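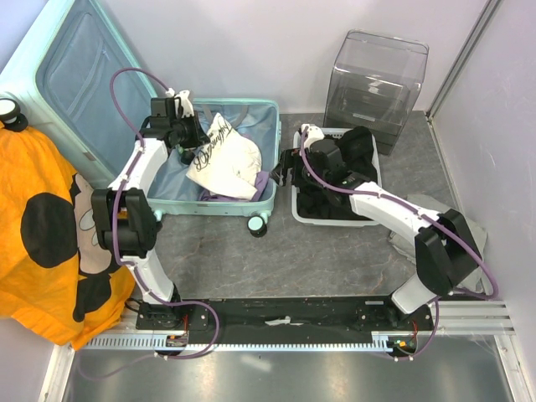
Search this site Search Enter keyword

Packing is a moral subject in my family. My aunt rolls. My father folds, and thinks rolling is what people do when they've been raised near a beach. I have come to believe they are both wrong, and that a shirt should go into a suitcase the way it comes out of the laundry – in a heap, with its friends.

Consider the evidence. I once spent most of an evening folding for a trip of 8 days. By the first hotel everything had slid to the wheel end and settled into a brick. The zippered mesh pocket in the lid, which I had reserved for socks, held one sock. I wore creases to a wedding and was complimented on my tie.

The folding crowd will tell you it saves space. Space for what? You own the clothes you own. If the lid won't shut, take out the second sweater, which you were never going to wear and have now carried through three airports like a sick relative.

I do make an exception for shoes. Shoes go in a bag. I'm not an animal.

Comments (3)

Anel Joubert
You have never traveled with linen and it shows.

Gerrit Gumede
Rolled for 531 nights on the road. Not one brick. Your aunt is right.

Lungile Matlala
What happened to the other sock?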